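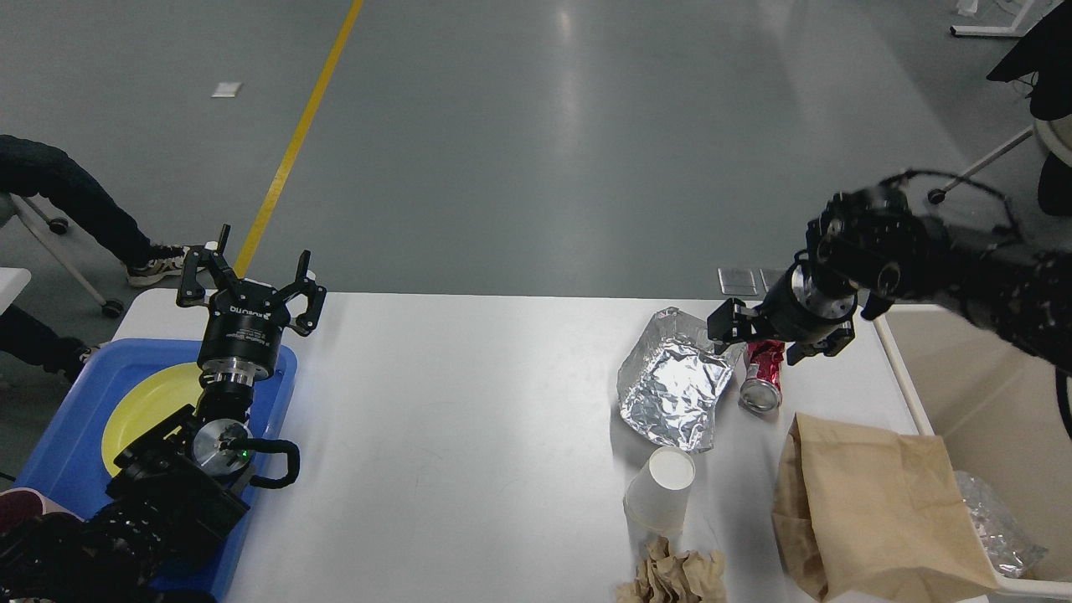 *Fig. 1. Table, tray and yellow plate.*

# Handout 4: Building a Magic System Your Players Will Poke At

Welcome back! Last session we got as far as costs, and I promised we'd spend this one on the part I love most, which is writing a single spell from scratch and watching it get squeezed by everything around it. Bring your draft rules, even if they're a mess. Mine were a mess for years.

## Where we left off

Our shared setting is still Murow, the river kingdom, and we're still using the percentile system from handout 2. Quick refresher on the numbers:

- Casting is a roll of 100 or under on percentile dice, against the caster's skill.
- A trained adult caster starts at 70.
- Each step of complexity takes 21 off the skill before you roll.

So a trained caster trying a spell with two steps of complexity needs 28 or less. That's harsh, and I want it to be harsh! If you feel your stomach drop a little when you read that number, your players will too, and they'll start looking for help: more time, a second caster, a better material, a favor from something in the river.

## Worked problem: the lamp that follows

A player asks for a light that floats behind her and keeps up as she walks. Sounds tiny. Let's take it apart.

Making light is the base effect. No steps. Holding it in the air without a hand under it is one step. Having it follow a moving person is where the class split last term, and both sides had a good case. Some of you said following is just more holding, so it's free. Others said the lamp has to "know" who it's following, and that's a second step.

I lean toward the second reading. In Murow, spells don't know things unless the caster spends something on it (see the Druradard rule, below). But if your setting has cheap, helpful spirits all over the place, the first reading fits beautifully and you should use it. 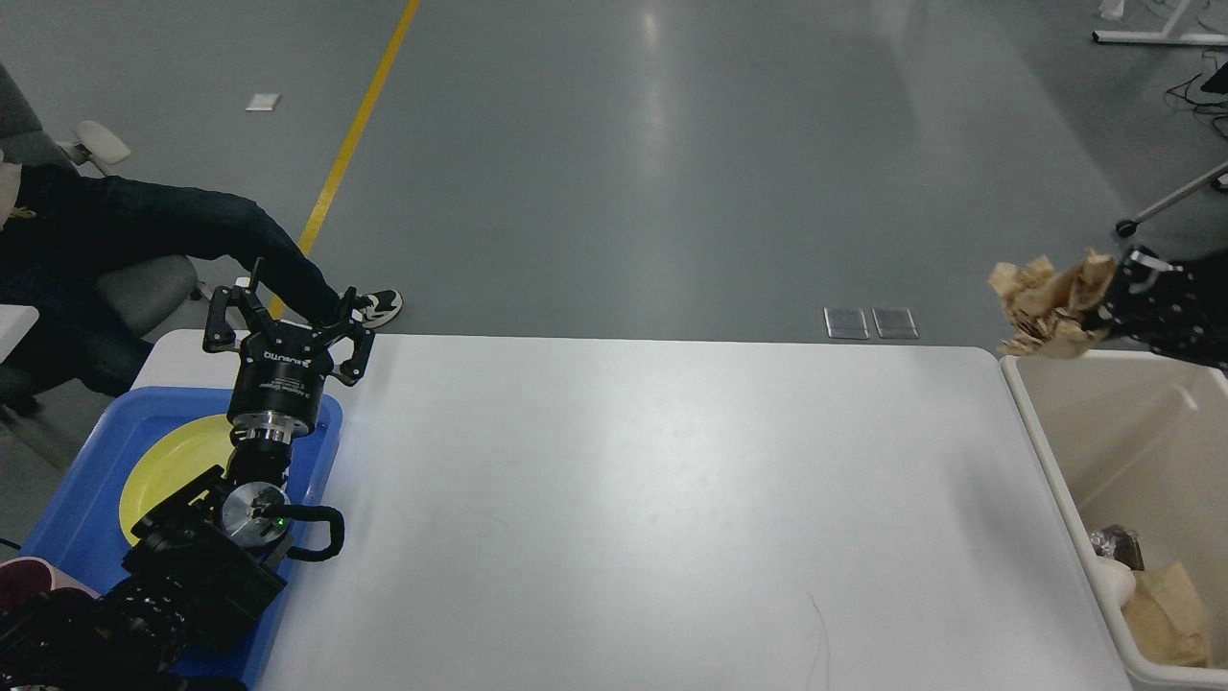 Whichever way you go, write the ruling down on the spell itself, in plain words, and add the date in game time. Two months later somebody will want a follow-me shield or a follow-me ladder, and you'll be so glad you have the lamp to compare it with. I keep mine on index cards. One line for the effect, one for the steps, one for the reason.

## The Druradard rule

Named for the ruined school in the northern hills, where (in our setting's history) the casters tried to make a gate that could recognize friends. The gate worked for one winter. After that it recognized only the people who had walked through it that winter, and the school slowly emptied out.

The rule: any spell that has to tell one thing from another costs at least one step, and it judges by whatever it was shown at the time of casting. A door ward shown a man with a beard may not open for him once he shaves.

Players *adore* this rule once they see they can use it too. Steal the coat, beat the ward. One group got into the Mazza vault by wearing the old steward's boots, and I hadn't planned for it at all.

## Exercise A (in pairs, this session)

Pick one request and price it in steps:

1. A rope that ties itself to the nearest solid thing.
2. A bell that rings when someone lies in the room.
3. A fire that burns only letters written by one person.

Swap with another pair and try to break their version. Be mean about it, in a friendly way.

## Exercise B (take home)

Read the Zedus letter and write the one spell it hints at but never names. Half a page is plenty. Include the steps, the casting number for a trained adult, and one way a clever thief could get around it.

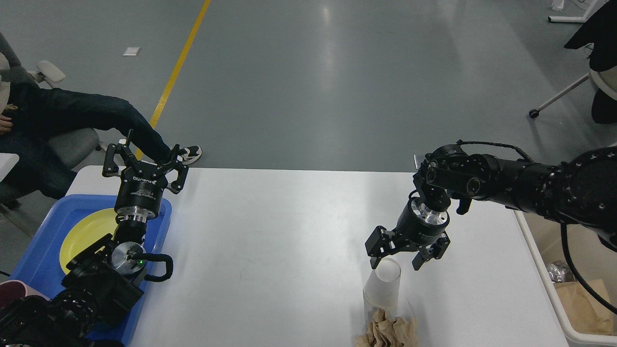 **Lower Murow, May, in the year 1,628**

To the wardens of the ferry at Zedus. The lantern you sent us burns well and has not gone out since the thaw. It turns toward the water each evening, as you said it would. Last night it turned toward the orchard. We have set a watch on the trees and would be grateful for your instructions, as the children have begun leaving bread there.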